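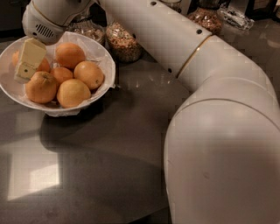
A bowl of oranges on a dark countertop.

Why Is It Colder at the Top of a Mountain?

If you hike up a mountain, you get closer to the sun. So you might think the top would be warmer than the bottom. It is colder. Even in August, you may need a jacket up there.

The sun is very, very far away. Climbing a mountain brings you closer by such a tiny bit that it makes no difference. What matters is the air.

Sunlight passes through the air and warms the ground. The ground then warms the air next to it. As air rises, it spreads out, and air that spreads out cools down. You can feel something like this when a spray can gets cold in your hand.

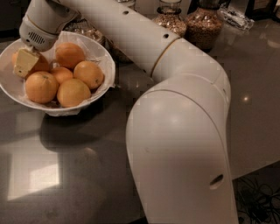 A white arm reaching toward a white bowl.

The trail from Vurngate to Rastdale Peak is a good place to see how this works. Vurngate is 1000 meters above sea level. The peak is 2449 meters. On a dry day, air cools by nearly 10 degrees Celsius for every kilometer it rises. Damp air cools more slowly. On most days the top of Rastdale is much colder than the village -- sometimes cold enough for frost.

The plants change too. Near Vurngate there are tall leafy trees. Higher up, past the Fledo hut, you walk among pines. Near the top there is only grass, moss and bare rock.

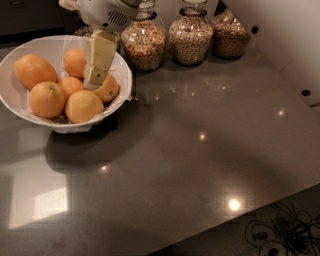 Air also gets thinner as you go up. Thin means that the tiny bits that make up air, called molecules, are farther apart. Think of the six oranges in the bowl, with the paper showing in the gaps between them. If you spread those same oranges over a whole table, the gaps would be much bigger. Mountain air is like the oranges on the table. Each breath you take has less oxygen in it, so you may puff and need to walk more slowly.

What to take on a mountain walk

A warm hat and gloves, even in summer
A jacket that keeps out wind and rain
Water and a snack
Sunscreen -- thin air blocks less of the sun's burning rays
A grown-up who knows the trail

Words to know

Altitude: how high a place is above the sea
Molecule: a very tiny bit of something, too small to see
Tree line: the height above which trees cannot grow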